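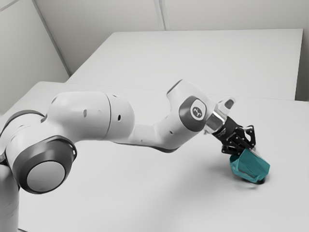
Je reviens encore sur les décisions disciplinaires de la ligue, et tant pis pour ceux qui trouvent que je radote. Trois points retirés à Skomar, une amende de 2330 euros, un capitaine suspendu jusqu'en août, et pour expliquer tout ça, une lettre de quatre lignes au club. Les motifs existent, on nous le jure, ils ont été rédigés, signés, rangés quelque part. Moi ça me fait penser à cet objet bleu-vert que la pince noire tient juste au-dessus de la table : il est bien là, on le voit, il est à deux doigts d'être posé devant tout le monde, et il reste dans la pince. Eh bien posez-le, ce texte ! Je ne demande même pas qu'on rejuge l'affaire.

Je rappelle les faits pour ceux qui ne suivent pas le championnat (vous avez le droit). Skomar a aligné contre Lirnby un joueur dont la qualification était contestée. Lirnby a porté réclamation, l'audience s'est tenue à huis clos, et la décision est tombée le 23 mai 2005, alors que la saison était pratiquement finie. Résultat, Skomar descend et Bristby se maintient. Je n'ai rien contre Bristby, j'y ai même joué deux saisons, très mal. Mais leurs joueurs aussi aimeraient bien savoir pourquoi ils restent, et pouvoir répondre quand on les chambre au bord du terrain.

Le règlement, je l'ai lu. En entier, un dimanche — enfin, un de ces jours de pluie où le match est annulé et où on se retrouve bête avec son sac de sport dans l'entrée. L'article 20 dit que la décision est « communiquée aux parties ». Il ne dit pas qu'elle doit être publiée, d'accord. Il ne dit pas non plus que c'est interdit. La ligue a choisi de comprendre que c'était interdit, et depuis elle nous sort l'article 20 à chaque question, y compris quand on demande simplement le nom des personnes qui ont siégé.

On m'oppose la vie privée des joueurs, et là je suis d'accord, il y a des choses qui n'ont rien à faire sur un panneau d'affichage. Un certificat médical, une histoire de famille, l'adresse de quelqu'un. Ça se masque, ça prend cinq minutes avec un gros feutre. Les tribunaux rendent leurs jugements en public et le ciel ne leur est pas tombé sur la tête, alors une histoire de licence transmise en retard, on devrait pouvoir s'en sortir. 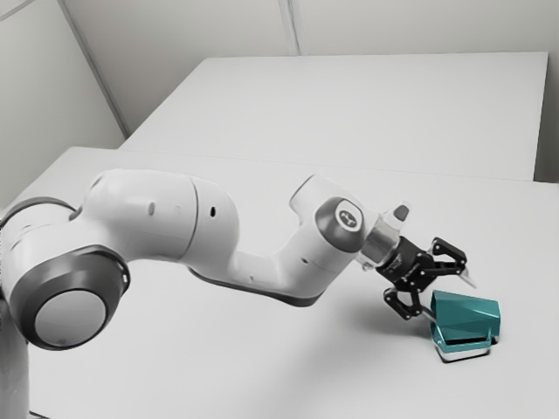 Stepan Romaniuk m'a écrit que je rêvais, et que publier les motifs reviendrait à rouvrir chaque dossier au comptoir du club-house. D'après lui, les gens liraient deux phrases, s'énerveraient sur la troisième, et plus personne n'accepterait de siéger. Il ajoute que Skomar avait un délai pour faire appel et ne s'en est pas servi, et que ce n'est pas la faute de la ligue.

Sur l'appel, il a raison, et je le lui ai dit. Skomar a laissé passer le délai. Seulement, mettez-vous à leur place deux minutes ! On vous demande de contester une décision dont vous avez quatre lignes, de verser une provision, de trouver quelqu'un qui s'y connaît un peu, et tout ça pendant que la moitié de l'équipe passe ses examens. Rhonda Campbell a fait le calcul pour eux : 1767 euros au bas mot, avant même la première audience. Pour un club qui vit des cotisations et de la buvette, ça fait un sacré paquet de sandwichs.

Pour le comptoir, par contre, je ne suis pas du tout convaincu. On en parle déjà, au comptoir ! On ne parle même que de ça, et comme on n'a rien lu, chacun a sa version. J'ai entendu que le joueur avait une fausse licence, qu'il avait une vraie licence mais au nom de son cousin, qu'un dirigeant de Lirnby dînait avec je ne sais qui. Je n'en crois pas un mot, mais je n'ai rien à répondre non plus. Et ce n'est pas très juste pour le gamin, qui a peut-être juste oublié de signer un papier.

Nous sommes 70 à avoir signé la lettre, Amirhossein Azimi et Arash Bahrami en tête, et il y a dans le tas des gens de Lirnby, ce qui m'a fait drôlement plaisir. On y demande les motifs par écrit dans le mois, le nom de ceux qui ont siégé, et une version lisible affichée au siège. La ligue de Nikzad le fait depuis des années et les matchs s'y jouent toujours à quinze heures. J'attends la réponse. Si elle tient en quatre lignes, je la recopierai ici.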